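Week 6 - Perception and grasp planning for mixed bins

These notes cover the software side of the bin picking unit. Read them before the lab. The Skanside package should already be built on your machine; if it isn't, do the setup sheet first.

## 1. What the pipeline does

One pick cycle runs four nodes in order:

1. `segment` - splits the depth and color data into object masks
2. `propose` - samples grasp candidates on each mask
3. `rank` - scores the candidates and drops the ones that collide
4. `plan` - finds an arm path to the best one left

Each node publishes its result, so you can stop after any step and look at it in the Jastness viewer.

## 2. Segmentation

Depth works well on matte, solid things. It does badly on clear plastic and shiny foil. Clear plastic gives holes in the depth map, and foil gives points that jump between readings. For both, the mask has to come mostly from color. Set `depth_weight` low for these and compare the masks.

Objects that touch are the other common problem. Two items can come out as one mask, and the grasp center then lands in the gap between them.

## 3. Grasp proposals

The default is 1000 samples per cycle. After the collision check you will often have 80 or fewer. If you have none, check these before raising the sample count:

- the bin model matches the real bin, walls included
- the gripper model has the right finger length
- the bin frame is not shifted from the last calibration

Soft items need a separate rule. Cloth folds when the fingers close, so the width you measured is not the width you grip. The Mrema scorer adds a margin for this under `soft_margin`.

## 4. Planning inside the bin

The planner gets 600 ms per query. Most failures are near the walls, where the wrist has little room to tilt. Cables are not in the collision model. Keep the wrist joint limits as given in the lab file, and do not widen them to get a plan through.

A cable can also hide part of an object from a fixed camera. Take the image for segmentation with the arm at its home pose.

## 5. Lab task

Run ten cycles with the default settings and save the logs. Change one parameter, run ten more, and write half a page on what changed. Name the node where each failed cycle stopped. Hand in both logs with the Solletti config file you used.

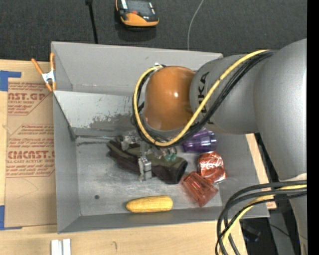
*Page last changed: January*

Setup for section 5: KUKA arm with the gripper in the bin, over the padded fabric item. The ridged cups and the foil package are the ones to watch in `segment`. The corn lies apart from them near the front wall, so start with its mask when you check your settings.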